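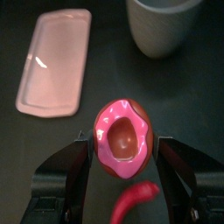
A toy donut held between the fingers of a two-finger gripper, as recorded by the wrist camera.

Zilbridge releases wrist camera and fingertip kit for two-finger grippers

12 Sep 2019 – Zilbridge today announced the Zurance kit, an add-on package for small robot arms that are used to pick up and place mixed objects. The kit combines a compact wrist camera, a pair of replaceable fingertip pads and the software needed to log each grasp together with the matching camera image. Orders open today, and the first units ship in October.

The kit is meant for labs and small integrators that already own an arm and a parallel gripper. It does not replace the gripper or its controller. The camera bracket bolts to the wrist flange and points the lens along the fingers, so that both fingertips and the object between them stay in view while the gripper closes. A single cable carries power and data back along the arm.

Grasping curved and glossy parts

Curved objects with hard, shiny surfaces are a common source of failed picks. Flat metal fingertips touch them over a very small area, and bright reflections make the outline harder to find in the image. Zurance addresses the first problem with a narrow pad that is seated in a holder at the tip of each finger. Pads come in two grades, soft and firm, and are changed with the hex key supplied.

For the second problem, the camera runs at a fixed exposure set during calibration. Automatic exposure is available but is turned off by default – in testing, changes in brightness during the approach caused more lost outlines than the reflections themselves.

Zilbridge tested the kit on a tabletop bench with toy food, trays and cups. The bench program covered 3,903 grasp attempts with the soft pads and a further 1,000 with the firm pads. Toy food was selected for its irregular outlines and molded surfaces, and for the ease with which other labs can obtain similar items. Complete logs, including failed attempts, will be available for download when the first units ship.

Software

The logging software records finger position, motor current, wrist pose and camera images on one shared clock. Files are written in an open format and can be read without a license. Playback allows the user to step through a grasp one image at a time and to mark the point of contact by hand. Drivers for grippers built by Dremonov are included. Support for other makes is provided through a plain text settings file, which lists stroke, maximum force and finger length.

Known limits

The pads are not rated for contact with real food, oils or solvents. The camera has a fixed focus set for the area between the fingertips, and objects beyond that distance appear softer. The kit is not a safety device and must not be used to detect people.

Availability

Zurance is sold directly by Zilbridge and, in South America, through Huenchumán. Each kit contains the camera, bracket, cable, calibration card, hex key and 2 pairs of pads. Replacement pads are sold separately. The logging software is included in the price and may be installed on any number of computers at the same site.

About Zilbridge

Zilbridge designs and builds sensing accessories for small robot arms. Its products are used in teaching labs, test benches and light assembly. Technical drawings and the installation guide for Zurance can be requested from the Zilbridge sales office.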